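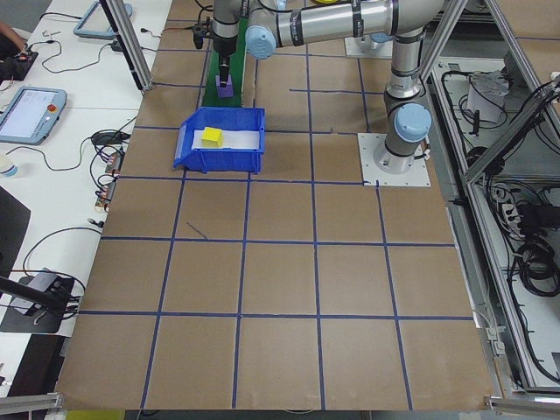
Tips for teaching a robot arm without losing your mind (or your Monday)

I have been showing robot arms how to pick things up for long enough now that people at the shop in Skamudstead send me their questions, and most of them are the same questions. So I'm writing my answers down in one place. These are bench tips, the kind of thing you'd scribble on masking tape and stick to the wall. If you want theory, Uthai Rattanakul has a whole shelf of it and will lend you any of it if you bring it back.

Cover the table first

Brown kraft paper, the big roll, the kind you'd use for mailing parcels. I love this stuff. It kills the glare off a shiny tabletop, it costs next to nothing, and when it gets scuffed or greasy you peel it up and start fresh. Tape the edges down flat. A loose edge will catch a gripper finger sooner or later, and then you've dragged your whole layout sideways.

Put a grid on it

Blue painter's tape. Please don't use duct tape, it rips the paper when you move a line. The grid doesn't have to be beautiful! Mine wander all over the place and it makes no difference to me. What I want is to be able to say "start the block two squares left of the bin" and have the next person put it there without phoning me. If you need real measurements, use a ruler and write them in the notebook. Tape lines are for talking.

One thing I do recommend is pressing the tape down with the edge of an old gift card. Fingers alone leave little bubbles, and the bubbles turn into curls by the afternoon.

Pick friendly objects

Foam blocks are where everyone should begin. They squash a bit, so if you close the fingers slightly off center you still get a decent hold, and if you drop one there's no harm done. Go for strong colors that aren't the color of your paper, your tape or your bin. I started out with a tan sponge on brown paper years ago and spent an entire evening watching the playback and wondering where my sponge was.

Keep a bag of spares. Foam gets chewed along the edges after a lot of squeezing, and a chewed block sits differently in the fingers than a fresh one.

Line the bin

A sheet of white paper in the bottom of a plastic parts bin makes whatever lands in there much easier to pick out on camera. Cut it a little smaller than the floor of the bin so it lies flat. If it's too big it rides up the side, and then your block slides down the slope and ends up somewhere you didn't plan on. I still get this wrong about every third bin – scissors are not my gift.

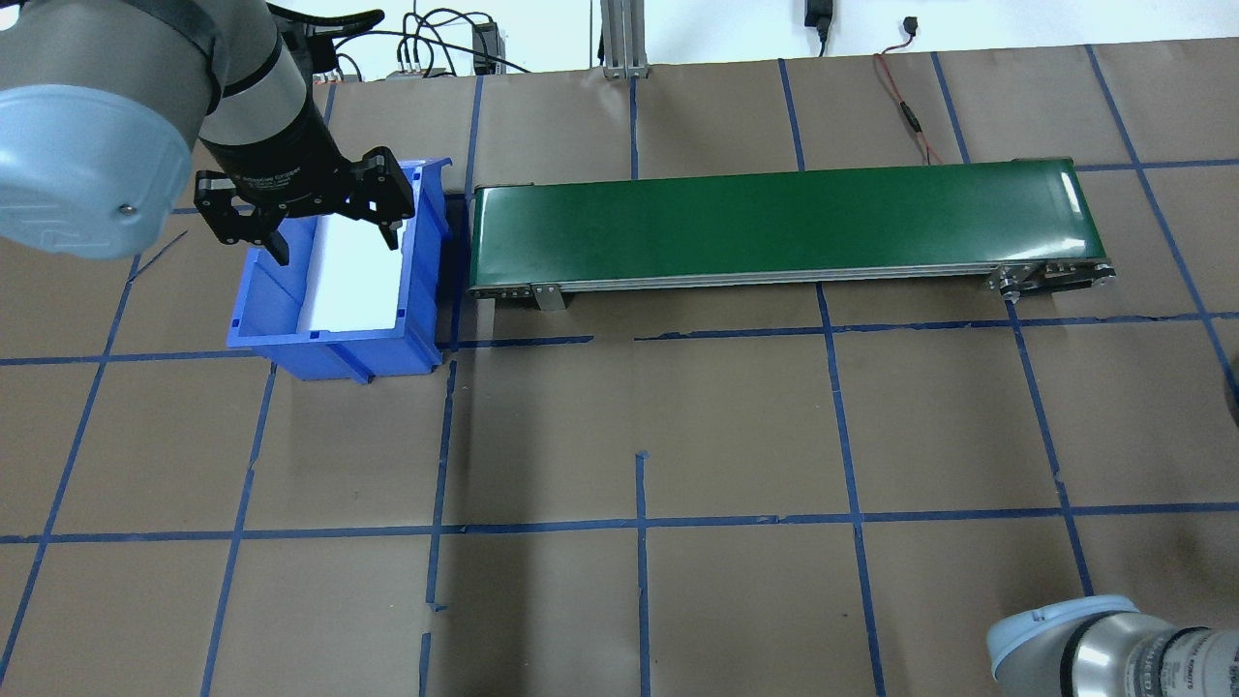
Next to the bin goes the conveyor, and I mean right next to it. Leave a wide gap and something will fall down it. Chutima Thongsuk taught me to set the belt first and slide the bin up to meet it, and I've done it that way ever since. Then put a bit of tape by each corner of the bin so you can get it back in place after somebody bumps it. Somebody will be you.

Hand guiding or remote?

I get asked this more than anything. Hand guiding means you take hold of the arm, put it in its free-moving mode and walk it through the job yourself. Remote means you stand back and drive it with a controller of some kind. I use both and I'm not loyal to either one.

For a first go at a new task I like hand guiding. You feel straight away where the arm gets awkward, where the elbow wants to swing out, where you're about to run out of wrist. The trouble is that your own arms and sleeves are all over the recording, and your shoulders will be sore by lunch.

Once I know the path, I switch to remote. It's slower to learn (give yourself a week of feeling clumsy, truly) but the recordings come out cleaner, with only the arm and the object in them. With two arms I'd go remote every time. Trying to hand guide a pair of them by yourself is like making a bed with a cat in it.

Before you record anything

Know where the emergency stop is and have it within reach. Don't put it behind the monitor or under your jacket. Clear the coffee back from the edge too, I'm as guilty as anyone. Tuck the cables away from wherever the arm is going to swing, then move the arm slowly through its biggest reach and watch them the whole way. Cables that look fine when the arm is parked can pull tight at the far end.

Slow down at the ends

Everybody rushes the grab and the letting go. I did it for ages. You're pleased with yourself for getting there, so you snap the fingers shut and whisk the thing away, and the robot learns to snap and whisk. Come down straight, stop, count 2 in your head, close. Same again over the bin: stop, lower, open, wait, then lift away. 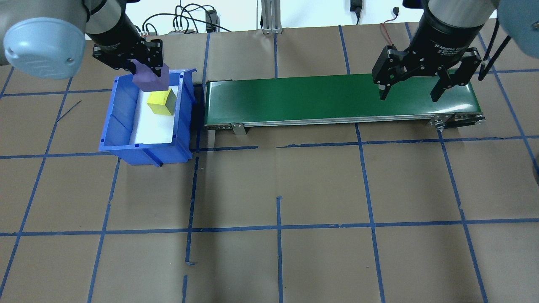
With two arms, decide before you start which one has the job and which one is waiting. Park the waiting arm with its fingers open, well clear of the other one's path, and leave it be. Little twitches of the idle arm end up in the recording like everything else, and you'll be sorry when it starts copying them. If you've got a handover coming, practice that part on its own until it's boring.

Vary things, but on purpose

If the block starts in exactly the same place every time, you've taught one place. I move it a square, turn it a bit, move it again. I do 9 tries at each starting square and then change, and I write the square down before I begin. When we did our sorting job for Stisach we ended up with 600 recordings in the folder, and the notebook was the only reason we could make sense of them.

Keep the wobbly ones

A try where you nearly miss, back off and go again can be very useful, so don't throw it out. What I do delete is any try where I stopped to scratch my nose or answer somebody. Label them the minute you finish. I once left a batch until the next morning and had to watch every single one over again, with a headache, while the radio played the same song twice.

Spare tape lives in the drawer under the pendants. Please put it back when you're done with it.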